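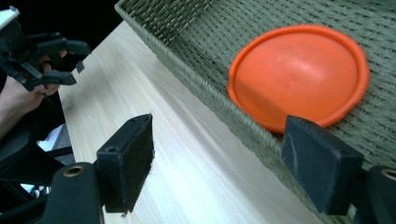
Yogesh, thank you for writing, and thank you for putting it to the whole list instead of only to me, because I know you aren't the only one in packing who has been wondering. I've been meaning to write something longer about the hand grippers ever since we started at the table in May last year, and your message has finally made me sit down and do it (with a large cup of tea, so bear with me!). The pads are the part I hear the most about. Look at the dark facing on the left one, how it's a little frayed along the bottom edge, and at the lint on the other one. Anyone who has spent a morning moving orange lids in and out of the green tray will know why I'd like us to talk about pads before we talk about anything grander.

You asked three things, so let me take them as they come.

> On 31/03/2023, Yogesh Thakur wrote:
> Hello all,
> I did my first two shifts with the grippers and I don't mind
> it, but I have questions. Are we teaching the arm to do our
> jobs, and if so what do we do after? Second, who decides how
> many we have to do in a shift? Ramesh told me 600 and Dulce
> told me there is no number. Third, my wrist is sore on the
> side where I hold the thing and I would like to know if
> others have this too.
> Yogesh

On the first one, yes, we are. I'd rather say it plainly. What we do with the grippers goes to Wustance, and they use it to train the arm that will stand on the Bredeo line and put lids into trays. The lids are the only job in the agreement. Box folding, mixed orders and returns stay with us, and if Orance ever wants to add one of those, they have to come back and sit down with us first. I have that in writing from Ramesh Malhotra and I'm happy to bring the letter to anybody who would like to read it over lunch. Whether it will feel the same on the line when the lids are gone is another matter, and I can't promise you that it will. I've done lids for a long time and I'll miss them a little, silly as that sounds. It was where you put a new person so they could chat and get to know everybody, and I don't know yet where we'll put them.

On the second, I asked Ramesh and Dulce Huerta together, and they were both right in their way. Wustance hoped for 600 recordings a shift. Shahab did 581 one day and told me he never wanted to see a lid again. My own best is 196, and I'm not ashamed of it. The number was a wish on their side and it should never have been passed on as a target, so please go at the pace that suits you, and put the drops in with the rest. They want those too, as far as I understand it.

On your wrist: you aren't alone, and please don't just put up with it. Tell Dulce today so it gets written down. I find it helps to hold the handle lower and let the elbow come in closer, but you're taller than me so it may not suit you. We've agreed that people can swap off the table whenever they like, and you don't have to give a reason. If somebody tells you different, send them to me.

Going back to the pads, Shahab Hosseinzadeh would like to know if people prefer the felt-like ones or would rather try something smoother. I like the soft ones for the lids but I do get tired of picking fluff off them. Could everybody who has had a turn send him a line, even a short one? He has spares in the drawer under the label printer, and you'll need the small screwdriver, which was last seen on my desk.

I'm on earlies for a while, so catch me before lunch if you'd rather talk than type.

Warmly,
Alžběta Hrnčiar
Packing, Pathak site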